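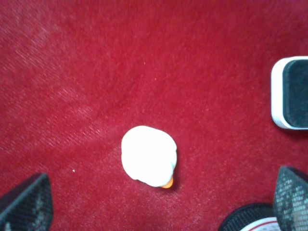

3 min read

About Closley Games

Closley is a small studio that makes puzzle games for phones and tablets. We work out of two rooms above a hardware store in Tadasdale, and we have released four games so far. All of them can be played with one hand and without a network connection.

The company was started by Benjamín Painemal and Refilwe Chauke. They met while working on billing software for a freight company and spent their lunch breaks passing a paper notebook back and forth. One of them would draw a grid with a few walls and a start square, and the other had to find the route through it. By the time they left that job the notebook held 90 grids. Most of them are in our first game, Sosar, with very few changes.

What we make

Sosar is a sliding puzzle. You push a tile and it keeps going until it hits something. The first version had 27 levels and took most people a weekend. It now has 658, sorted into packs by size and difficulty, and we still add a pack every July. The early packs are free. The later ones are a single purchase, and they stay yours if you change phones.

Matlala came next. It is a word game played on a ring of letters, with a new ring every morning. There is no timer. We tried one during testing and took it out again after two days – people were guessing when they should have been looking.

Our other two games are smaller. One is about folding a strip of paper and the other is a number game for two players sharing one screen. Neither sold very well, but we like them and we keep them up to date.

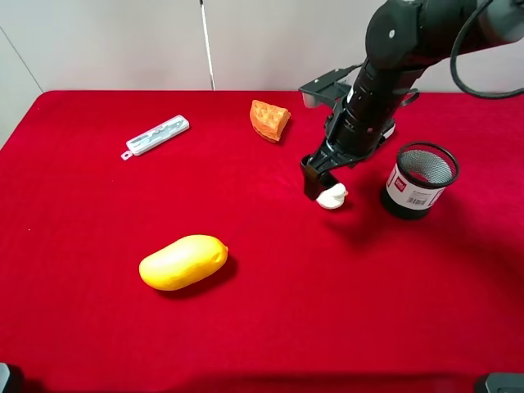

We draw every level by hand. A program checks that it can be solved and gives us the shortest solution, but it doesn't choose the level. Refilwe does that, and she throws out a lot. If a puzzle has only one sensible first move, it usually goes.

How we work

There are five of us. Benjamín writes most of the code and Refilwe designs the puzzles. The other three share art, sound, testing and email, and they trade jobs when somebody needs a change. We don't work weekends before a release. If something isn't ready, the date moves.

Ads and data

None of our games show video ads. We don't ask for your name, your contacts or your location. Your progress is saved on your device, and you can copy it to another one from the settings screen.

Testers

New packs go to a group of nearly 2000 players before they come out. They tell us which levels are too hard, too easy or just dull. Anyone can join from the menu in Sosar – tap the small envelope and leave an address.

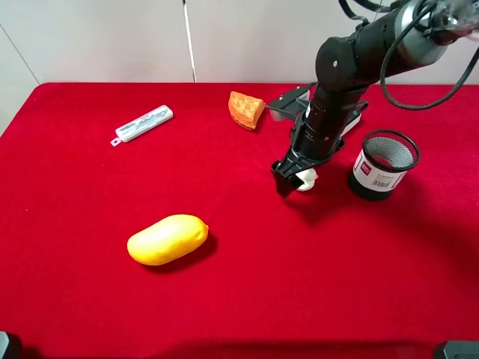

Getting in touch

Write to us through the contact form. We read everything and answer most messages within a week. If you are stuck on a level, please include the pack name and the level number. Teachers who want printed copies of the Sosar grids can use the same form, and there is no charge for classroom use.

Page last updated Aug 3, 2018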